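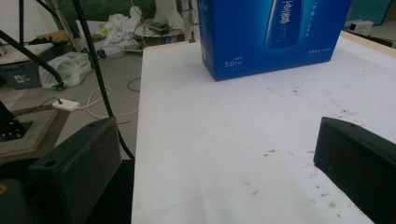
グリッパーの閉じ位置がずれる件、前の担当者のメモでは「清掃で解消、クローズ可」となっていましたが、再オープンします。清掃で直ったという根拠がログのどこにもありません。手先カメラの画でも、左右の黒い指の面に赤茶色っぽい擦れ跡が残っていて、清掃したという記述とどう整合するのか、まずそこから聞きたいです。左の指の跡は薄いので見落とした可能性はありますが、少なくとも「両指とも付着物なし」と書ける状態とは思えません。

件名：セル2 グリッパー 閉じ位置ずれ、把持失敗が断続的に発生
状態：再オープン
優先度：中
担当：Tanvir Majumder
相談先：Ebbe Amundsen(Piteo 保守窓口)
対象：Grullow 二指グリッパー、手先カメラ付き
制御ソフト：Nudgate
更新日：2020年5月19日

■症状
箱物を平置きから掴む動作で、指が規定位置まで閉じきる前に「把持完了」が返る。その後の持ち上げで箱が残る。毎回ではない。連続運転の前半には出にくく、後半に固まって出る。再起動すると消えるが、消えるだけで原因が消えたわけではないと思っています。

■前回クローズ時の説明(要約)
指の面の汚れで摩擦が変わり、電流しきい値に早く届いていた。アルコールで拭いて原点を取り直したら再現しなくなった。

これに対する私の疑問。
汚れで摩擦が変わるのは滑りの話であって、閉じる途中の電流が上がる説明になっていない。上がるとしたら送り側の抵抗です。それと、拭き取りと原点復帰を同時にやっているので、どちらが効いたのか分からない。再現しなかったという確認も、試行回数が書かれていません。

■ログ

[Majumder]
動作カウンタ3,291で最初のエラー。エラーコードは把持タイムアウトではなく、正常完了扱いのまま次工程に進んでいた。つまりNudgate側は失敗を失敗と見ていない。アラームが少ないから安定している、という報告はこの時点で信用しないことにします。

[Majumder]
指先の取り付けねじを確認。左右とも緩みなし。マーキングがないので、前回誰がどのトルクで締めたのかは不明。今回から合いマークを入れる。

[Majumder]
空打ち開閉60回。箱なしでは閉じ位置のばらつきは出ない。手首を回した姿勢で同じ回数やり直すと、途中から閉じ側の電流がじわじわ上がる。姿勢で変わるなら汚れ説はかなり苦しい。

[Amundsen]
ケーブルの取り回しは見ましたか。同じ型で、手首の回転時にケーブルが引かれてコネクタが浮いた例があります。ファームウェアの更新も出ているので、先にそちらを当ててもらえると切り分けが楽になります。

[Majumder]
更新は後にさせてください。今当てると条件がまた一つ変わります。前回と同じ失敗はしたくない。ケーブルは見ます。

[Majumder]
ケーブル確認。手首を回し切ったところで張りが出る。ただしコネクタの浮きは目視では分からない。指で軽く押さえた状態で空打ちしても、電流の上がり方は変わらず。コネクタ説も今のところ半信半疑です。固定バンドを一か所外して余長を作り、同じ条件で再試験。

[Majumder]
再試験の結果、上昇は小さくなったが残っている。「改善」と書きたくなるところですが、停止して冷えた後に始めた試験なので、温度の影響を除けていません。15分の暖機を入れてからやり直し。

[Majumder]
暖機後、バンドありとバンドなしを交互に実施。バンドありでは電流が上がり、バンドなしでは上がらない。順番を入れ替えても同じ。ここまで来れば、ケーブルの張りが関係していることは認めます。張りがどうやって閉じ側の負荷になるのかは、まだ説明できません。

[Amundsen]
ハウジング側の引き込み口が押されて、中の送りねじに横荷重がかかっている可能性があります。カバーを開けて当たり跡があるか見てください。跡があれば部品はこちらで手配します。

[Majumder]
カバーを開けるのは次の停止時間にします。当たり跡がなかった場合の仮説も先にください。跡があったときの話しか用意がないと、見つけたい跡を見つけてしまうので。

[Amundsen]
なかった場合はエンコーダ側を疑います。確認手順を別途送ります。

■暫定処置
・固定バンドは外したまま運転。余長が可動部に触れないことを低速で確認済み。
・把持完了の判定に指の位置条件を追加。電流だけで完了としない。
・指の面は拭き取り前に必ず記録を残すこと。拭き取りと原点復帰は同じ回でやらない。

■作業台まわり
掴み試験は白い台の上で行っています。天面には擦れと黒っぽい細かい点があり、カメラの検出に影響するのではという指摘がQuiambaoの現場から来ました。今回の症状は検出後、指が閉じる段階で起きているので、本件とは分けて扱います。天面を張り替えれば直るという話にはしないでください。

■未解決
1. 指の赤茶色っぽい跡の正体。錆なのか、箱の印刷が移ったのか、潤滑剤なのか。見た目で決めない。
2. 送りねじへの横荷重の有無。
3. ファームウェア更新の要否。更新内容の一覧に、閉じ位置に関係しそうな項目は見当たらない。必要だと言うなら該当項目を示してほしい。
4. 昨年12月の点検記録に「異音なし、異常なし」とだけあるが、どの姿勢で確認したかの記載がない。手首を回した姿勢で見ていないなら、今回の参考にはならない。

■クローズ条件
カバー内の確認が終わり、処置後に暖機済みの状態で、手首を回した姿勢の空打ちと箱ありの把持を別々に実施し、それぞれの回数と結果が記録されていること。「再現しなくなった」の一行では閉じません。

[Amundsen]
了解です。確認手順を送りました。エンコーダの値は電源を落とす前に控えてください。

[Majumder]
受領。手順の中で原点復帰が先に入っていますが、値を控えてからでないと意味がないはずです。順番を直した版をもらえますか。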